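Gimomell

Gimomell is a tabletop robot kit made by the firm Drotura and sold to schools, small workshops and keen beginners at home. It consists of a light jointed arm, a clamp for fixing it to a table, a control box and a fixed camera, together with a printed handbook that many owners remember rather fondly for its patience with people who have never held a screwdriver. The kit is named after its control program, which came first and was given away free for a while before there was any arm for it to move.

History

Work on the kit began in Vondedville, where Drotura had until then made replacement parts for packing machines. A first batch of 460 kits went out in November to buyers who had put their names down beforehand, and a second version, with a stiffer elbow and a quieter motor at the base, went on sale on Dec 15, 2022. About 1,000 kits of both versions have been sold, a good many of them to evening classes.

Design and use

Putting the arm together takes most people a long afternoon — longer if the cable for the wrist is threaded last, as the first handbook wrongly advised. The finished arm lifts up to 900 grams and comes with eight practice tasks, beginning with simple pushing and ending with stacking and sorting. Owners can also share their own tasks through Sandu, an online library run by Drotura, and it is a friendly sort of place where questions tend to be answered the same evening.

Camera

The camera stays in one position and watches the work from beside or above. Its pictures can be kept at full quality or squeezed down hard to save space, and the smallest setting gives very coarse results, with most outlines lost.

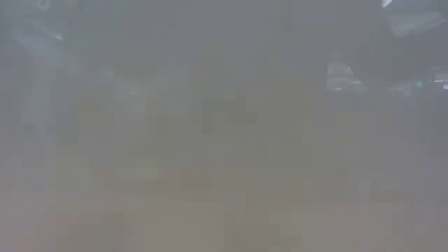 Fixed camera view of a Gimomell workspace, heavily hazed and broken into coarse blocks.

Reception

Reviewers have generally been kind about the arm and the handbook, and rather less so about the clamp, which doesn't open wide enough for a thick workbench. Spare clamps with a deeper jaw are sold separately.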